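Rehearsal photography

Rehearsal photography is a branch of performance photography in which the pictures are made while a stage work is still being prepared. It covers dance, theater, circus and opera, from the first readings in a studio to the last run before the public comes in. It is near to backstage photography, but the two are usually kept apart: backstage work follows the performers behind the stage on the evening of a show, and rehearsal work follows the making of the show itself.

Purpose

Companies order rehearsal pictures for posters, printed programs and press use, often before the costumes are ready. The pictures also serve as a record for the director and the stage manager, who can check a position or a lift weeks later. Some photographers publish them as independent series.
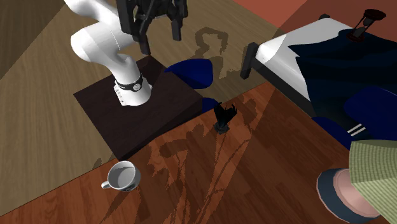
In most companies the photographer first attends one rehearsal without working, to learn the order of the piece and the places where people run or fall. The performers are told in advance on which day pictures will be taken. A dancer who is marking the steps, that means doing them with small movements only, is normally not photographed.

Technique

Rehearsal rooms are lit for work and have mixed light from windows and ceiling lamps. Flash is avoided, as it can disturb balance in jumps and aerial acts. A sensitivity setting of 3000 or near to it is common in the evening, with a shutter time of 1/200 second for dance. For spoken theater 1/100 second is often enough. Mirrors are a known difficulty of dance studios, and many photographers stand at an angle to them so that they do not appear in their own picture.

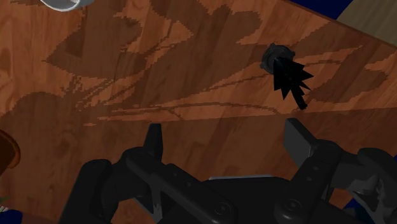 Silent shutters have changed the practice very much. With older cameras the photographer had to wait for music or loud speech, and quiet passages were seldom recorded.

Notable work

The photographer Arif Pramanik followed the dance company Makis through the preparation of the piece "Jastness". He worked every Wednesday for six weeks and used one fixed lens only. The series was shown in June in the foyer of the Rosser theater, and a smaller selection was printed as a book by Trusus.
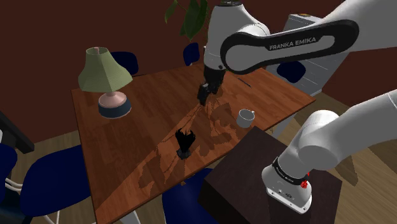 Rights and consent

The rights in the pictures normally stay with the photographer, and the company receives a license for agreed uses. Performers may ask that single pictures are held back, for example when an injury or an unfinished costume can be seen. Set and costume designers have rights in their own designs, so a written agreement usually names them too and says how they are credited.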